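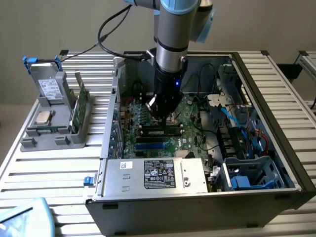
The arm over an open Dell tower, right above the memory.

I signed up for the Warnley open day mostly because it was close to my sister's place and I figured there'd be free coffee. There was, and it was terrible, but I ended up staying until they kicked us out!

Warnley takes in retired office computers and pulls them apart for usable parts. Visitors went through in groups, and mine had Rekha Iyer, who runs the teardown cell. She had a sign on her door saying the cell would be stopped all morning, and I thought great, I've driven all this way to look at a parked robot. Then she told us why, and it was easily the best part of the visit.

On 2018-03-26 the arm was taking memory out of a tower. The way it's meant to go, the fingers come down, the clips at the ends of the slot get opened, and the module comes straight up. On that one, a clip hadn't opened all the way. The gripper closed and pulled anyway. The board flexed, the slot cracked, and the module shot out sideways and landed outside the fence, 2 yards from Fasil Tekleab, who was labeling bins. He wasn't hurt. He kept the module, and he passed it around so we could all see the chewed-up corner.

What bugged everyone was that the arm has a force limit, and it should have stopped. Rekha had us guess at the reason (a kid in our group said "it was mad," which got a laugh). The limit was set at 40 newtons for memory. But the week before, somebody had loaded the settings for pulling power supplies, where you need a lot more muscle, and when they switched back the limit stayed at 166. The screen showed the right job name the whole time - so there was no way to tell by looking.

The fix was pretty low-tech. The limit now gets typed in fresh for every job, and a second person reads it back out loud. There are also clear panels on the side where Fasil was standing, and the arm does a small test tug before the real one. If the clip's still holding, it lets go and calls someone over.

I asked if they'd lost many parts that way. Rekha said they went back through the logs and found 5 other pulls over the limit that month, all of which came out okay, so no alarm and no note. She seemed more annoyed about those than about the cracked slot, and I get it.

They ran one slow cycle for us before lunch, with a read-back and everything. Fasil stood well behind the panel, arms folded. The test tug is tiny, by the way, so stand near the front if you want to see it.

Parking is around the back, and wear closed shoes or they'll make you put on the rubber covers. Mine were two sizes too big.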